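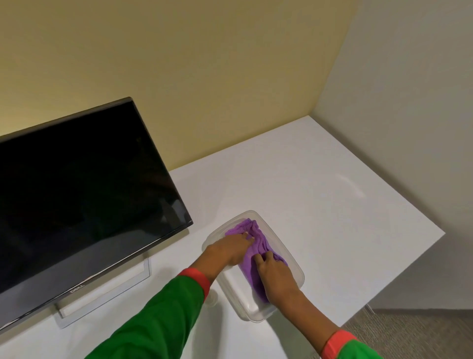

Lila Tuch in der Dose, Stand heute Vormittag

Thema: Mikrofasertücher von Hand waschen - wer macht's noch?

fusselfee_nord
Hallo zusammen, ich hab mich jetzt doch von der Waschmaschine verabschiedet, zumindest bei den Putztüchern. Nach der letzten Runde mit den Handtüchern waren die voller Flusen, und auf den Glastüren hab ich nur noch Streifen gezogen. Jetzt kommt jedes Tuch einzeln in eine alte Vorratsdose, ein bisschen lauwarmes Wasser, ein Spritzer Vuller, und dann wird geknetet und gedrückt. Meine Dose ist halb durchsichtig, da seh ich an der Seite gleich, wie trüb die Brühe wird. Welche Menge Waschmittel nehmt ihr denn? Auf der Flasche steht nur was für ganze Trommeln.

Putzmuffel161
Einzeln?? Ich hab hier einen Stapel, da steh ich ja bis März am Becken. Bei mir kommen alle zusammen bei 60 Grad in die Maschine, ohne Weichspüler, ohne Baumwolle dazu, fertig. Flusen hab ich keine.

kernseife_und_co
Weichspüler ist wirklich der Killer, da geb ich Putzmuffel recht. Aber zum Kneten in der Dose: mach ich seit Jahren so, auf dem Campingplatz in Anemthorpe gab's ja gar nichts anderes. 200 ml Wasser, 2 Tropfen Mittel, mehr nicht. Wenn es schäumt, war's zu viel, dann spülst du dich dumm und dämlich.

fusselfee_nord
200 ml kommt mir wenig vor, das saugt das Tuch ja komplett weg? Ich hab das lilane von Karpenko, das ist recht dick und füllt die Dose schon fast allein aus.

kernseife_und_co
Soll es ja auch wegsaugen. Dann drückst du es mit den Fingern durch, immer wieder an einer anderen Stelle, und wendest es zwischendurch. Bei den dicken darfst du ruhig noch einen Schluck nachgießen. Nur bitte nicht auswringen wie einen Feudel, das mögen die Fasern nicht.

glanzundgloria
Da muss ich widersprechen, ich wringe seit Ewigkeiten und meine Tücher leben noch! Viel schlimmer finde ich die Heizung. Einmal drauf vergessen, danach war das Ding hart wie Pappe. Das mit dem Lurex-Faden drin war sowieso gleich hin, das hat mir beim Polieren das Cerankochfeld verkratzt - seitdem nur noch ganz schlichte.

Putzmuffel161
Lurex im Putztuch, wer kauft denn sowas :D
Und noch mal ernsthaft: Bei Fett kommst du mit lauwarm nicht weit. Fürs Bad und für Staub meinetwegen, aber die Küchentücher würd ich heiß waschen, allein schon wegen dem Geruch.

fusselfee_nord
Das lilane ist nur für Staub und den Schreibtisch, fürs Fett hab ich graue. Die geb ich dann halt doch in die Maschine, aber ohne Handtücher. Und ich probier morgen früh mal die Version mit 2 Tropfen. Trocknet ihr die eigentlich liegend oder auf der Leine?

glanzundgloria
Leine, an einer Ecke aufgehängt. Vorher kräftig ausschütteln.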